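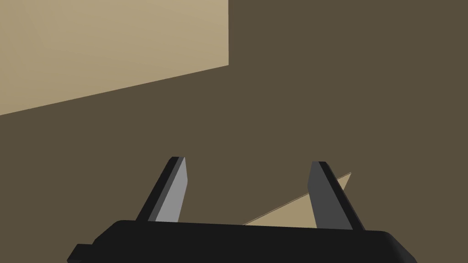 Most bolted joints that come back to the workshop at Pridmont were tight when they left it, according to Oğuzhan Tokgöz, and the record sheets bear him out. The wrench clicked, the figure was written down and the paint mark went across the nut. Months later the nut has not turned, the paint mark is unbroken, and the bolt can be undone with far less effort than it took to fasten.

Engineers call the missing quantity preload. A bolt is a stiff spring. Turning the nut stretches the shank by a small fraction of a millimetre, and the shank, trying to return to its original length, squeezes the parts together. That squeeze is what holds the joint. If it falls too far the parts begin to slide over each other, and the bolt is bent back and forth in a way it was never sized for.

The difficulty is that torque, the thing a wrench measures, is a poor guide to stretch. In a dry, plain steel joint, roughly 10 per cent of the effort at the handle goes into lengthening the bolt. The remainder is spent on friction, part of it under the head and part in the threads. A drop of oil, a patch of rust or a different washer changes the split, and the wrench has no means of reporting it.

The Pridmont shop looks after conveyor frames for two quarries, Pisow and Plostham. Both use the same frame and the same bolt. Pisow had been fitting bolts straight from the box, with the light film of oil they are supplied in. At Plostham they were kept in open trays near the wash bay, and many had a bloom of rust by the time they were used. The torque setting was the same at both sites. Bolt tension, when it was finally measured, was not.

Measurement was done by ultrasound. A small probe on the bolt head sends a pulse down the shank and times the echo. Stretching the bolt lengthens the path and also slows the pulse slightly, so both effects have to be allowed for, along with temperature. The survey took in 1,308 bolts. At Plostham, 900 were checked and the spread between the tightest and slackest was wide enough that the average was of little use. Pisow's 408 were closer together, though a few had been pulled near to yield.

A second loss takes place after tightening. No two surfaces are truly flat, and under load the high spots crush. Paint is worse than bare metal, and a thick coat under a washer will go on creeping for days. Long bolts cope better than short ones, as the same small settlement is a smaller share of their total stretch. A short bolt through two painted plates is about the least forgiving arrangement in common use.

The written procedure, known in the shop as the Toprak sheet, was changed in July. Bolts are now stored in closed tins and a named lubricant is applied to the threads and the bearing face. Paint is masked off under the washers. Tightening is done in two passes, and the joint is checked again after the first shift under load. Probe readings are taken on the drive-end joints only, where a slack bolt does most harm.

The next full survey is planned for when the Plostham drive has run 3,000 hours on the new procedure.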